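Less-than-container-load shipping

Less-than-container-load shipping (often shortened to LCL, and sometimes called groupage) is a form of sea freight in which goods belonging to several shippers travel in one container. Each shipper pays for the space or weight its own goods take up. The service is used mainly for cargo too large for parcel delivery and too small to fill a container at a reasonable cost.

Operation

Goods are delivered to a consolidation warehouse, usually near the port of departure. Staff check the packing, measure each shipment, and record its weight. Shipments bound for the same port are then loaded together by a consolidator, who books the container with the ocean carrier and issues a separate house bill of lading to each shipper. At the port of arrival the container is moved to a second warehouse, where it is unpacked and the goods are held for customs clearance and collection.

The two stages of handling add time. A shipment may wait at the origin warehouse until enough cargo has been received, and a customs inspection of one shipment can delay every other shipment in the container.

Charges

Rates are normally quoted per cubic meter or per metric ton, whichever produces the higher charge. This unit is known as the revenue ton. Most consolidators apply a minimum charge of one unit, so that very small consignments cost more in proportion to their size. Warehouse handling, documents, and delivery to the final address are billed separately and differ widely between ports.

Metier, a regional consolidator, publishes a single rate for shipments of up to 11 cubic meters and advises customers above that volume to compare the price of a full container. Darkeo uses a higher limit of 17 cubic meters on the same routes.

Packing

Cargo in a shared container is handled more often than cargo in a full one, and stronger packing is generally required. Pallets, crates, and stretch wrap are common. Cartons should be marked on at least two sides with the consignee and port of destination. Many warehouses refuse loose items, and some set a weight limit — 2,000 pounds per pallet at Clalletti — above which a special lift is booked in advance.

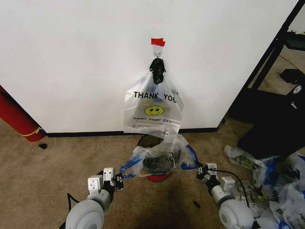
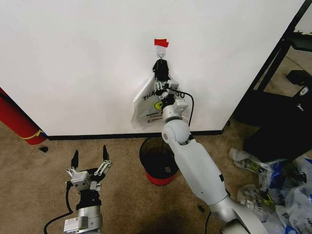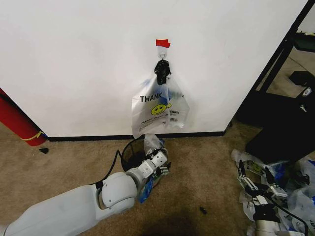
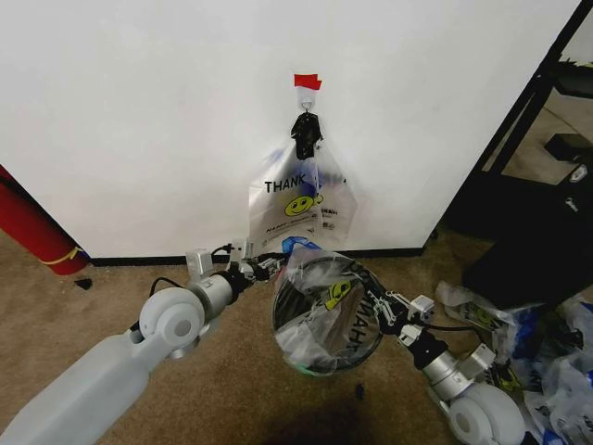
According to Anikó Borbély, the weight limit matters less to most shippers than the rule on stacking, as a pallet marked "do not stack" may be charged for the full height of the container. She adds that the mark is often applied by habit to goods that could safely carry a second pallet, and that the shipper learns of the extra charge only when the invoice arrives.

Liability and insurance

The consolidator's liability is limited by the terms of the house bill of lading and rarely covers the full value of the goods. Separate cargo insurance is therefore widely used. Claims for visible damage should be noted on the delivery receipt before it is signed. Where damage is found later, written notice must be given within the period stated in the contract.

Shippers may also be asked to contribute to general average — a shared loss declared when part of a ship or its cargo is sacrificed to save the rest. Uninsured owners can be required to pay a deposit before their goods are released, even when those goods are unharmed.

See also

Full container load
Freight forwarder
Bill of lading
Customs broker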